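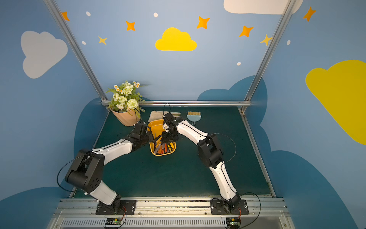
Dwynwen Gough
Software Assurance Lead, Manipulation Group, Brirken

Pre-Run Software Safety Checklist: Two-Arm Cell, Tool Tray Task
Checklist reference 43, issue 2
Completed in September, before release of the planner update to the cell
Second reviewer: Brendan Dunne

Scope

This checklist covers the control, perception and planning software for the two-arm cell. Electrical inspection and guarding are recorded separately and must be in date before any item below is attempted. Each item is marked Pass, Pass with comment, Hold or Not applicable. An item marked Hold prevents autonomous running until it has been closed by the reviewer.

Section A. Start-up and configuration

A1. Software build on the control computer matches the release note.
Result: Pass.
Comment: Build 1417 confirmed on both arm controllers and on the planning computer.

A2. Left and right arms are assigned to the correct controllers.
Result: Pass with comment.
Comment: Each arm was moved alone, at the base joint, and the matching arm was seen to move in the viewer. The start-up script still accepts swapped addresses without a warning. C. Manzano is to add a check.

A3. Joint limits loaded from the cell file and not from the supplier default.
Result: Pass.

A4. Cable allowance set for both arms.
Result: Pass with comment.
Comment: The cables loop out beside the links, and the collision model treats each loop as a fixed shape attached to the nearest link. This is acceptable at the present speed setting. It should be reviewed before any increase.

Section B. Control

B1. Emergency stop halts both arms from either operator position.
Result: Pass.

B2. Loss of messages from the planner brings both arms to a controlled stop.
Result: Pass.
Comment: Tested by closing the planner during a slow move. The stop was clean on three attempts. The log entry gives the wrong cause ("user request") and has been reported to Catríona Hayes.

B3. Gripper force limit is applied after a controller restart.
Result: Hold.
Comment: The limit is read once, when the service starts. If the arm controller alone is restarted, the gripper returns to its default force until the service is also restarted. Until this is corrected, operators must restart both together.

B4. Watchdog set to 700 milliseconds or less.
Result: Pass.
Comment: Set to 700. The reviewer would prefer a lower figure, but earlier attempts produced false stops while the Kokitz logging tool was writing to disk.

Section C. Perception

C1. Tray position found correctly from the fixed camera.
Result: Pass.
Comment: The yellow tray separates well from the green table surface.

C2. Tools within the tray are detected as separate objects.
Result: Pass with comment.
Comment: Screwdrivers lying at angles across one another are sometimes merged into a single object, most often where only the metal shafts meet. Handles are found reliably. The grasp planner has been set to reject any object longer than the longest tool in the list.

C3. Items outside the tray are treated as obstacles and never as targets.
Result: Pass with comment.
Comment: Checked with the folded cloth, the small brush and the artificial bouquet on the table. All three were kept as obstacles. The outline of the bouquet is loose around the leaves and leaves the left arm less room in the back corner than it needs. No change is requested.

C4. Painted walls produce no false objects.
Result: Pass.
Comment: An earlier build reported one of the orange stars as a tool handle. The working area mask now ends at the back edge of the table and the fault has not been seen since.

Section D. Planning

D1. Arm-to-arm collision checking is active when both grippers are at the tray.
Result: Pass.
Comment: Confirmed in the planner status page and by requesting a path known to cross. The request was refused.

D2. Only one arm may hold the tray reservation for a closing movement.
Result: Pass with comment.
Comment: The reservation works as designed. It is not released if a task is cancelled by hand, and the operator must clear it from the Stanutano console - this step is missing from the operating instructions.

D3. Home position reachable from every recorded waypoint.
Result: Pass.

Section E. Actions

1. Correct the force limit fault at B3. Owner: Casimiro Manzano. Required before autonomous running.
2. Add the address check at A2. Owner: Casimiro Manzano.
3. Correct the log entry at B2. Owner: Catríona Hayes.
4. Add the reservation step at D2 to the operating instructions. Owner: Boonmee Chareonsuk.

Status: supervised running permitted at reduced speed, with an operator at the stop control. Autonomous running on hold pending action 1. Items B1 to B4 are to be repeated in full once the correction has been installed.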